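The Robot Gets the Good Chair

An interview from the shop floor at Iltness

The packing manager at Iltness has a rule for visitors, which is that you may touch anything except the blocks. I touch a block within four minutes. She puts it back without a word, turns it a little, looks at it, and turns it again.

Iltness sells secondhand housewares by mail. Bowls, trivets, candleholders, jewelry stands, toys in sets that are usually one piece short. It does this out of a long brick building that used to make shoe boxes, and it has done it for 9 years with people standing at benches, picking up one odd object after another and deciding what it is. In April the company put in its first robot cell, bought from an outfit called Orozco, and asked the manager to run it. She had asked for a new heater.

"I got the heater too," she says. "So I can't really complain. I do anyway."

She has been here since the second month. She started as a sorter, became the person who trained sorters, and now has an office she uses to store coats. She agreed to talk on the condition that I leave her name out, on the grounds that her mother reads everything and would want to know why she was in charge of robots and still couldn't set up the television.

The cell is at the end of bench 3. During the first weeks people took their coffee down there to watch it, and then they stopped, and the manager regards that as the most honest review it has received.

"It's slow," she says. "Everybody expects it to be fast. My sister asked me if it was scary and I said it's like watching someone's uncle look for his glasses."
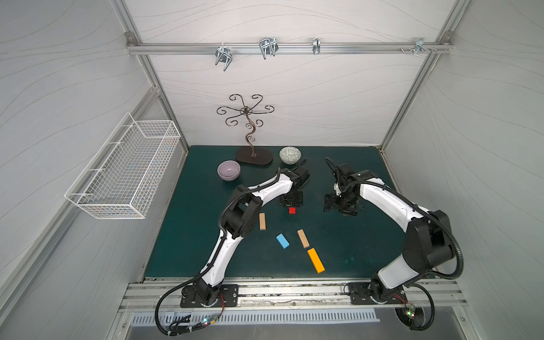
The cell at bench 3, with a red block under the left gripper.

The mix on the table is her doing. The Orozco people showed up with a case of identical plastic cubes, and the arms did very well with those. She let them enjoy it for a morning and then went to the shelves.

"We have never once been sent a case of identical cubes," she says. "What we get is somebody's aunt's house. So I gave it a jewelry tree. You should have seen their faces. All those curls! There's no flat place on it anywhere, and they'd been so happy."

The jewelry tree has stayed. So have the bowls, which she rotates in and out from the shelves. The blocks come from toy sets, and they are the arms' steady work: pick one up, set it where it belongs, do the next one. It is the kind of job that a person at the bench does while talking about something else.

I ask whether anyone's job went away.

She has clearly been asked this before, and she takes her time over it. The bench crew numbered 70 when the cell was announced, and it is 70 now. She is careful to say that this is a fact about now. "I was told no layoffs this year. I believe the person who told me. I've also been employed before, in other places, by other people I believed."

What has changed, she says, is who does the dull part and who gets the blame for it. Sorting used to start with toys, because toys are easy and your hands are cold in the morning. New hires learned on them. Now a share of the toys goes to the cell, and the new hires start on glass.

"Which nobody thought about, including me. You take away the easy work and what you've got left is all hard work. People go home more tired. I had a fellow with twenty-odd years in warehouses tell me he missed the blocks. He wasn't kidding. He said it was the only part of the day his brain got to sit down."

She took this to the owners, and they gave the benches back an hour of toys each morning, over the objections of a spreadsheet. She calls this the biggest thing she has done all year and says it will appear on no report.

Then there is the business of teaching. The cell does not arrive knowing what a bowl is for. Somebody has to bring it along, and the software for that, a package called Rasar, keeps a tally of every attempt. By the time I visited, the tally stood at 1505. The manager wrote the number on a piece of tape and stuck it to her office door, under the number of days since the heater was last repaired.

Three of the bench crew volunteered for the training work. It pays a little more and there is a chair, and the chair has caused more trouble than the robot. It's a good one, with arms. The sorters stand on mats.

"I had a line of people wanting to talk to me about the chair," she says. "I had one person who wanted to talk about artificial intelligence, and he also brought up the chair."

Chairs have since been ordered for all the benches. They are on back order. She mentions that the robots were delivered early.

Of the three trainers, the best turned out to be the slowest sorter in the building, a woman close to retirement who had been spoken to about her pace more than once. She doesn't rush and she doesn't get bored. If a grip looks wrong to her she does it over. The manager was one of the people who had spoken to her about her pace.

"I apologized. She said, 'For what?' and went on working. I think she knew for what."

Bowls were the trainers' great trial through the spring. A block can be approached in a few sensible ways. A bowl is all rim and slope, the glaze shines, and depending on where the gripper comes in from, the thing may as well be a different object. The trainers got into the habit of watching the view from the gripper itself, and the manager says that was when she stopped making fun of the arms for dithering.

"You look from down there and there's hardly anything to go on. It's mostly table. There's a bowl way off to the side, and shadows, and every scratch we ever put in that surface. I'd dither too." 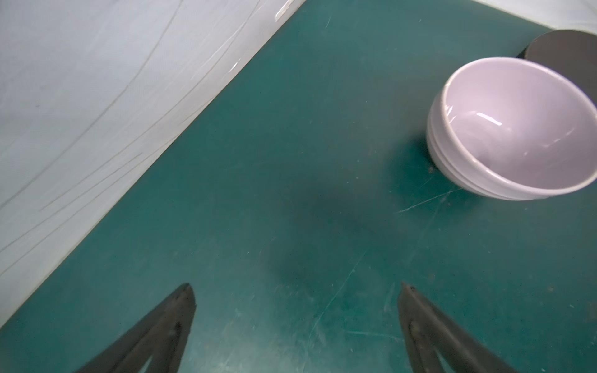
On being watched

The part she likes least has little to do with the arms. It's the cameras, and the feeling among the crew that anything that can watch a bowl can watch them.

When the cell came in, people at the nearest benches began working with their backs to it. One taped a grocery circular up as a screen. The manager left the circular where it was and called Orozco to ask what got recorded and where it went. She asked for the answer in writing and in words her mother could follow. It took two tries. The second version fit on one page, and she posted it by the time clock: the footage is used for the cell, nothing from it goes into anyone's review, and anyone can ask to see what's there.

"Two people asked," she says. "They watched a block being moved for a good long while and said thank you very much."

The circular is still up. The coupons on it have expired.

I bring up Evska, the competitor across the river, which is said to be planning a whole row of cells and has put out a very confident brochure. She has read the brochure. She keeps it in the office with the coats.

"There's not one scratch on anything in it. I look at that and I think, you haven't turned it on yet." She thinks it over. "I hope they do fine. I know people there. I'd like somebody over there to be asking about the easy hour, and I'd bet you lunch it isn't in the brochure."

Would she send the cell back, if it were up to her?

She says no, faster than I expected, and then looks annoyed at herself. The wrists are part of it. Sorters' wrists go, sooner or later, and the blocks, for all that people miss them, are the same small pinch over and over. She wears a brace herself on bad mornings. If the arms take some of that pinch, she'll put up with the visitors and the software updates, which come at 5:40 a.m. and which she has started to take personally.

"Ask me again when I've got a second one," she says. "They want a second one. I said fine, and I want the floor by the loading door fixed, where everybody trips. They said that's a different budget. I said I know it is. I've got time."

She walks me out past the benches. At the cell she stops and moves one of the wooden pieces over by the width of a finger. I ask what was wrong with where it was.

"Nothing," she says. "I just like it to have to think."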